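Packing Small Household Goods into a Shared Basket
Project report, Packaging and Storage option
Pongsak Jaidee

1. Background

The student residence at Dalgleish House keeps a stock of small packaged goods for new arrivals. Refill packs, wipes, snacks and similar items are bought in quantity and handed out at the start of term. Until this year they went into whatever box was free. My project looked at whether one open plastic basket per shelf would make the goods easier to pack, find and count.

The work was done on a wooden table with a large grey basket and a selection of small packaged goods.
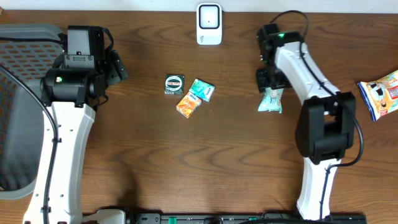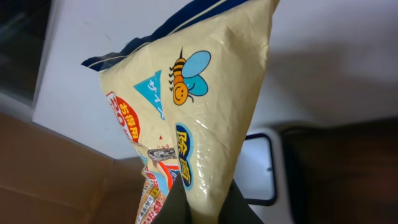 Tolera Tesfamariam commented on the first draft that soft bags and stiff packs should not be treated as the same problem, as a bag changes shape every time it is picked up and a box does not. I agreed with this and split the goods into two groups before going any further. The rest of the report follows that split.

2. Aim

The aim was to write a packing method that a student could follow without training, using the basket we already had. The method had to:

keep printed fronts readable from above
avoid crushing soft bags
allow one item to be taken out without emptying the basket

Cost was not a main concern, but I was given a limit of 3,000 baht for baskets and labels together. I spent 2,000 baht.

3. Choice of container

Three containers were considered. The Korel crate is a folding one with thin sides. It stores flat, but the sides moved when it was lifted full and soft bags got caught in the hinges. The Flandico tub is solid and has a lid. It kept dust out well, but you cannot see what is inside and people left the lid off anyway.

The grey basket has a rounded rim and slots in its sides. It is wide enough for bags to lie down in. Small flat items could in theory slip partly into a slot, so these are best kept away from the walls. I chose the basket and did not test the other two any further.

4. Sorting the goods

Stiff packs were easy to sort. They have flat faces and can stand on edge.

Soft bags took longer. A glossy plastic bag slides over the one below it, and when it is held near one end the contents shift and the rest of the bag creases. Value-size packs are the most awkward. The cream bag with the cartoon bee is a good case. Its front has the words お得用 (value size) in a round badge and 除菌 (disinfecting) in a blue oval, and these are the words a person needs when choosing a pack. If the bag is folded over to save space, the badge near the side is the first thing to disappear.

Several students in the residence do not read Japanese. For them the bee is more useful than any of the words, and two of them asked for "the bee one" during the trial. I therefore added a rule that any picture on the pack should face up as well as the product name.

5. Method

Put the basket at the side of the table and spread the goods out where you can reach all of them. Leave space between them.

Place stiff packs first, on edge, along one long side of the basket.

Lay soft bags flat in the remaining space with the printed side up. Hold each bag by the sealed top edge and support it underneath with the other hand. Do not squeeze the middle.

Overlap the bags like roof tiles so that each sealed edge is still showing. Stop at 2 layers.

Put very small items in last, in a Rokex zip pouch, on top.

6. Trial

The method was tried with 6 students in October. Each one packed the basket once from a written sheet and then took out an item I named. All of them finished the packing. The overlapping step caused most of the questions, and two students stacked the bags straight up instead. In those baskets the lower bags had to be lifted out to read them.

I did not time the trial. I had planned to, but people stopped to ask things and the times would not have been comparable.

7. Changes made

The sheet now has a small drawing next to the overlapping step. I also moved the instruction about the sealed edge so that it comes before the instruction to lay the bag down, as two people had read it too late.

8. Further work

The basket has no divider. A piece of card cut to the inside width would stop the stiff packs falling over when the basket is half empty. Labels for the shelf also still need to be made, with the picture from the pack on them as well as the name in English and Thai.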